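양팔 로봇으로 음료 캔 옮기기: 작업 전후에 지킬 것들

캔 하나 집는 데 무슨 규칙이 필요하냐는 질문을 자주 받는다. 필요하다. 안 그러면 탄산음료가 배선함으로 들어가는데, 그 뒤처리 절차는 이 문서보다 훨씬 길다. Nodbridge 작업대를 처음 쓰는 사람을 기준으로 썼고, 이미 익숙한 사람은 3번만이라도 다시 읽기 바란다. 사고는 대개 익숙한 사람이 낸다.

1. 켜기 전에

비상정지 버튼부터 눌러 본다. 눈으로 보는 것 말고 손으로 누르는 것이다. 버튼이 어디 있는지 "대충 저쪽"이라고 대답하는 사람은 아직 전원을 넣을 자격이 없다. 정지가 확인되면 해제하고 기록지에 서명한다.

그다음은 케이블이다. 손목 쪽 케이블은 관절이 끝까지 돌아도 당겨지지 않을 만큼 여유가 있어야 하지만, 그 여유가 너무 커서 옆 팔에 걸려도 곤란하다. 두 팔을 각각 가동 범위 끝까지 천천히 돌려 보면 금방 안다. 바닥에 있는 전원선은 사람이 다니는 쪽에서 치운다. 로봇 안전 교육을 다 받고 멀티탭에 걸려 넘어지면 보고서 쓰기가 민망하다.

2. 작업 영역 정하기

두 팔이 닿는 범위는 겹친다. 겹치는 구간에는 한 번에 한 팔만 들어간다는 것이 기본 원칙이고, 두 팔이 함께 들어가야 하는 동작은 저속으로 먼저 돌려 본 다음에만 허용한다. Clakow 제어기에서는 구역 잠금을 켜면 되는데, 기본값이 꺼짐이다. 왜 그런지는 우리도 모른다.

캔과 캔 사이에는 그리퍼 손가락이 벌어진 채로 들어갈 틈을 둔다. 간격 없이 붙여 놓은 캔은 바깥쪽 것부터 집는다. 가운데부터 집겠다는 야심은 시뮬레이션에서 실컷 펼치면 된다.

3. 사람이 있을 때

자동 운전 중에는 작업대 위로 손을 넣지 않는다. 넘어진 캔을 세우고 싶은 마음은 이해하지만, 정지시키고 세운다. 순서는 이렇다.

정지 버튼을 누른다.
두 팔이 모두 멈춘 것을 본다. 한쪽만 멈춘 것은 멈춘 것이 아니다.
옆 사람에게 "들어갑니다"라고 말하고 대답을 듣는다.
캔을 세운다.
손을 빼고 "나왔습니다"라고 말한다.
재개한다.

작업대 곁에 서 있거나 앉아 있는 사람도 작업자로 친다. 구경만 한다는 신분은 따로 없다. 긴 머리는 묶고, 목걸이형 출입증은 벗거나 옷 안에 넣는다.

4. 집는 힘과 속도

알루미늄 캔은 생각보다 약하고, 빈 캔은 더 약하다. 새 종류를 들일 때는 가장 낮은 파지력에서 시작해 한 단계씩 올리고, 옆면이 눌리기 전 단계를 등록한다. 같은 설정으로 연속 10회 옮겨서 떨어뜨리지 않아야 통과다. 9회 성공은 통과가 아니며, 여기에 대한 이의 신청 양식도 없다.

날씬한 캔과 일반 캔은 설정을 따로 저장한다. 이름은 알아볼 수 있게 붙인다. Cellberg 쪽 공용 폴더에는 "최종", "진짜최종", "최종_이거"가 나란히 있는데, 쓰이는 것은 "테스트2"다.

캔을 든 채로 다른 캔 위를 지나가지 않는다. 돌아가는 경로가 길어도 돌아간다. 손목 카메라만 보고 조작할 때는 특히 그렇다. 손목에서는 눈앞의 캔이 세상의 전부처럼 보이므로, 옆은 고정 카메라 화면으로 확인한다.

5. 끝낼 때

그리퍼에 든 것이 없는지 보고, 두 팔을 대기 자세로 보낸 뒤 전원을 내린다. 캔을 든 채 전원을 내리면 어떻게 되는지는 중력이 알려 준다. 쓴 캔은 찌그러진 것과 멀쩡한 것을 나눠 담고, 찌그러진 것은 다음 시험에 쓰지 않는다. 마시지도 않는다. 다들 한 번씩은 물어본다.

음료 캔 옮기기 작업 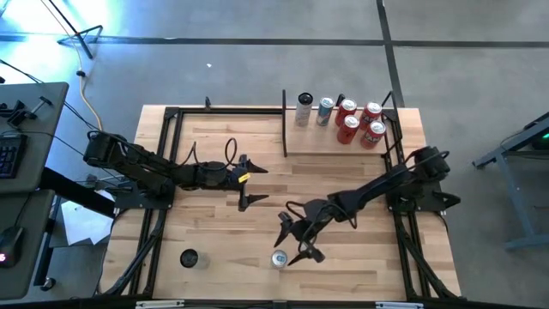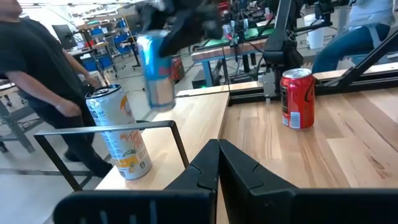
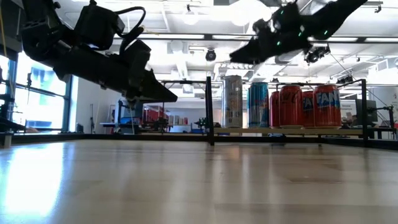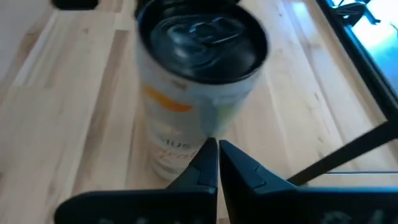
Hughes 작업 지침 제5호 | 891쪽

점검 기록지는 작업대별로 보관하고, 빈칸이 있는 기록지는 받지 않는다. 이 지침은 10월에 개정한다. 고칠 내용이 있으면 그 전에 문서 게시판에 남기되, "전반적으로 깁니다"라는 의견은 이미 접수되어 있다.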